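Projektbericht: Ordnungszustände auf dem Esstisch. Erfassung und Klassifikation von Geschirr und Lebensmitteln vor dem Abräumen

Bearbeitung: Carter Grewal
Projektgruppe Dokska, Abgabe im Januar

1. Aufgabenstellung

Im Teilprojekt Dokska war ein Schema zu entwickeln, mit dem sich der Zustand eines gedeckten oder teilweise abgeräumten Tisches einheitlich beschreiben lässt. Das Schema soll ohne Vorwissen über den Haushalt anwendbar sein. Die Zuordnung der Gegenstände zu Ablageorten (Schrank, Kühlschrank, Obstschale, Spüle) wurde bereits im Vorgängerprojekt Duso behandelt und hier unverändert übernommen.

2. Material

Grundlage sind 1799 Einzelaufnahmen von Tischflächen. Davon waren 892 für die Auswertung geeignet; die übrigen entfielen wegen Unschärfe, doppelter Anordnung oder fehlender Gegenstände. Die Annotation erfolgte mit der Tabellenvorlage Uvora. Jeder Gegenstand erhielt eine Zeile mit Klasse, Lage und Auflagefläche.

3. Klassifikation der Lage

Es wurden fünf Lagezustände definiert: stehend, liegend, in einem Gefäß, auf einem Teller, verdeckt. Mehrfachnennungen sind zulässig. Eine liegende Flasche auf einem Teller erhält demnach zwei Einträge. Bei Obst entfällt die Unterscheidung zwischen stehend und liegend; erfasst wird nur, ob es in einer Schale, auf einem Teller oder direkt auf der Tischplatte liegt. Gleichartige Gegenstände werden getrennt geführt, auch wenn sie dicht beieinander liegen. Eine Erdbeere in der Schale und eine daneben sind zwei Zeilen mit unterschiedlicher Auflagefläche.
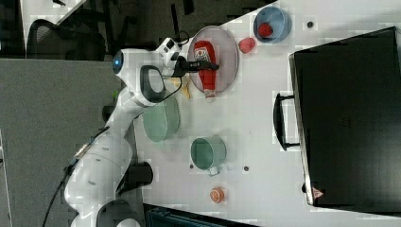

Schwieriger war die Bewertung von Trinkgefäßen. Eine umgekippte Tasse gilt im Schema als Abweichung vom Sollzustand, unabhängig davon, ob sie benutzt wurde. Der Füllstand wird nicht erfasst. Schalen ohne sichtbaren Inhalt werden als »leer oder unklar« geführt, sobald ein Teil der Öffnung verdeckt ist.

4. Ergebnisse

In 419 der ausgewerteten Aufnahmen lag mindestens ein Gegenstand in einem Zustand vor, der vor dem Abräumen eine Korrektur erfordert. Am häufigsten betraf dies Flaschen und Tassen in liegender Position. Teller verursachten kaum Abweichungen. Bei angeschnittenem Obst wichen die Klassenangaben der Annotierenden voneinander ab, besonders zwischen Pfirsich und Zitrusfrucht. Die Sammelklasse »Obst, rund« wurde deshalb nachträglich eingeführt und auf den gesamten Bestand angewendet.

5. Offene Punkte

Das Merkmal »verdeckt« ist bislang nicht abgestuft. Für die Fortführung unter dem Namen Saraç ist eine Trennung in teilweise und überwiegend verdeckt vorgesehen. Die Vorlage Uvora muss dafür um eine Spalte erweitert werden. Die bereits annotierten Zeilen sind manuell nachzutragen.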